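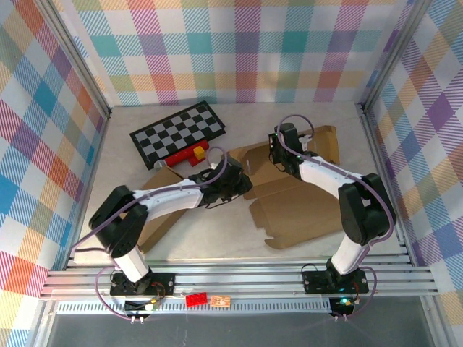
Sprechernotizen: Zweiarm-Bausatz Wornholm, Angebot für Werkstätten und Lehrlabore
Stand 30. Juni 2024

Folie 1 -- Begrüßung

Kurz halten. Ich spreche für Clindwood, wir vertreiben den Bausatz und machen die Einführung vor Ort. Die Arme selbst entwickelt Pritchard. Fragen bitte gleich stellen, wir haben keine lange Fragerunde am Ende.

Folie 2 -- Was ist im Karton

Zwei Arme, beide auf einer gemeinsamen Aluminiumschiene montiert. Weiße Verbindungsteile, schwarze Servogehäuse, pro Arm ein schwarzer Greifer. Dazu Steuerplatinen, Kabelsatz, Netzteil, Werkzeug. Die Schiene ist gerillt, die Sockel werden darauf verschraubt und lassen sich versetzen. Wer schon einmal mit einem Nutenprofil gearbeitet hat, kommt ohne Anleitung zurecht.

Nicht im Lieferumfang: Rechner, Kamera, Einhausung. Das steht im Angebot, wird aber trotzdem oft überlesen. Bitte deutlich sagen.

Folie 3 -- Aufbau

Für den ersten Aufbau planen wir einen Arbeitstag mit zwei Personen. Die Kabel laufen außen an den Gelenken entlang, in unserem Aufbau in Violett. Sie brauchen einen Bogen, der groß genug ist, damit beim Schwenken nichts zieht. Das ist der häufigste Fehler beim ersten Aufbau: Kabel zu knapp verlegt, Stecker löst sich, der Arm bleibt stehen. Im Handbuch gibt es dazu jetzt eine eigene Seite.

Platinen unterhalb der Schiene anordnen, außerhalb des Arbeitsbereichs. Steckverbinder so legen, dass man sie im laufenden Betrieb noch erreicht.

Folie 4 -- Die Aufgabe mit dem Karton

Warum Karton? Eine flach liegende Wellpappschachtel ist für zwei Arme eine gute Prüfung. Die Laschen federn, die Kanten sind mal oben, mal unten, und mit nur einem Greifer schiebt man das Ganze über die Fläche. Ein Arm muss halten, der andere falten.

Dazu kommen kleine Gegenstände, etwa ein roter Spielzeugbalken mit gelbem Würfel. Die greifen wir einzeln. Die Schachbrettplatte in Schwarz-Weiß liegt auf derselben Fläche und dient in unserer Anleitung zum Einmessen der Kamera. Nach dem Einmessen darf die Kamera nicht mehr verschoben werden, sonst von vorn anfangen.

Hier Pause machen und fragen, wer im Publikum mit weichem oder flachem Material arbeitet.

Folie 5 -- Ergebnisse aus dem Testbetrieb

In Stodport lief der Bausatz 12 Wochen. Aufgezeichnet wurden 1.546 Durchläufe. Davon mussten 206 von Hand abgebrochen werden, meist wegen einer Lasche, die unter den falschen Arm gerutscht war. In 32 Fällen lag es an einem Stecker, siehe Folie 3.

Die Zahlen nicht schönreden. Das Gerät ist ein Lehr- und Versuchsaufbau, für eine Packlinie taugt es nicht. Wenn jemand nach Taktzeiten fragt: Wir geben keine an.

Folie 6 -- Einhausung und Hintergrund

Wird fast immer gefragt. Unsere Wände sind mit buntem Karomuster beklebt, der Boden ist hellgrau. Ein gemusterter Hintergrund ist für die Bildauswertung schwieriger als eine weiße Wand. Wer nur erste Versuche machen will, nimmt Weiß und wechselt später. An den hinteren Ecken stehen Aluminiumpfosten, vorne sitzt eine dunkelgraue Scheibe. Baupläne für die Einhausung geben wir kostenlos weiter.

Folie 7 -- Pakete

Grundpaket: beide Arme, Schiene, Elektronik, Handbuch auf Deutsch und Englisch.
Lehrpaket: zusätzlich Ersatzservos, Übungsmaterial und ein Einführungstag bei Ihnen im Haus.
Wartung: auf Wunsch jährlich, Greiferbacken und Kabel werden dabei getauscht.

Preise nur auf Anfrage nennen -- die Liste wird im September neu herausgegeben.

Folie 8 -- Bekannte Schwächen

Die Greifer halten dünne Pappe gut, bei glatten runden Teilen rutschen sie. Die Servos werden bei langem Halten warm, deshalb Pausen einplanen. Die Software merkt sich die Ruhestellung nach einem Stromausfall nicht; Pritchard arbeitet daran, einen Termin haben wir nicht.

Folie 9 -- Kontakt

Leihgeräte für vier Wochen sind möglich, Anmeldung über Clindwood. Formulare liegen am Ausgang. Wer die Aufzeichnungen aus Stodport einsehen will, bitte in die Liste eintragen.

Diese Website verwendet Cookies, um Ihnen die bestmögliche Nutzung zu ermöglichen. Mit dem weiteren Besuch der Seite stimmen Sie dem zu. Einstellungen | Akzeptieren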